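Closwood Hand Gripper, reviewed after 6 weeks in our laundry sorting room

Closwood sells these to us as relief for tired wrists. I run the afternoon shift at Petchrat, and I'm not convinced. Two stars. 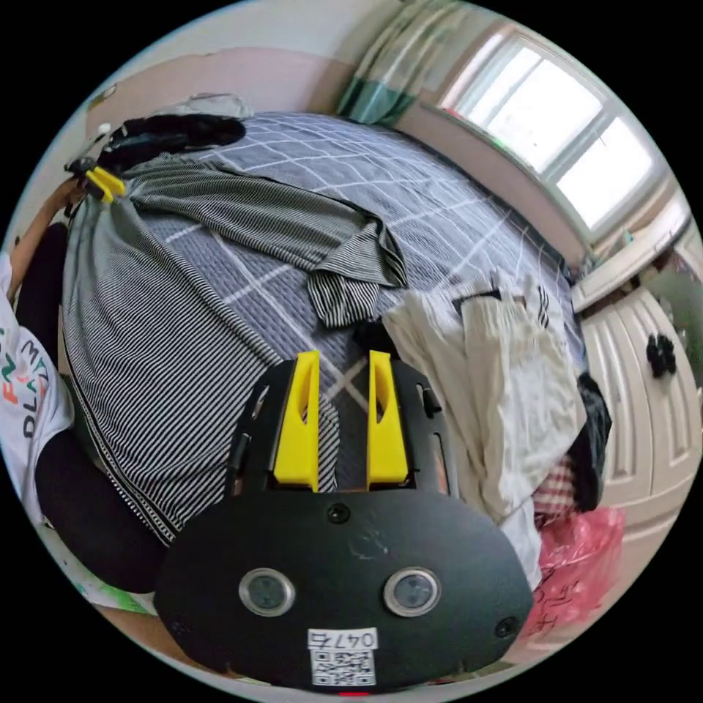 My main complaint is the pace. Halyna Didenko folds a shirt by hand before I've found the collar with the tool. The yellow fingers are tall, with a slot cut in each, and a large striped garment is a lot of cloth to steer with them. Charging is fine. The manual is poor.

Management says the job will become "supervising." So far it means the same baskets, plus 24 pages of training, and no word on pay. I asked Closwood who fixes a jammed finger at 9 p.m. and got a link to a form.

Try one before you order a set.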